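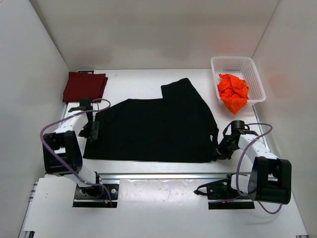

Notes on the August wash

The household's folding arrangements were reviewed in August, following a period in which clean laundry had been permitted to remain on the bedroom chair. The present entry records what was decided.

All folding is now carried out on a white table. Items awaiting attention are kept in the white plastic basket at the back right, and finished pieces are placed at the back left. The front of the table is to be kept clear for the garment in hand.

Black knitwear continues to present difficulties. Creases are hard to see against dark fabric, and a sleeve may easily be trapped beneath the body. It is therefore recommended that each black garment be spread out and smoothed by hand before the first fold is made. Red and orange articles are washed separately, a rule introduced after the loss of 2 pale pillowcases.

The drawers of the Skivarik chest hold 12 folded tops each, provided that these are squared to the same width. Anything beyond that number is transferred to the upper shelf.

Towels will be considered in a later entry, once the airing cupboard has been repainted. The colour has yet to be agreed.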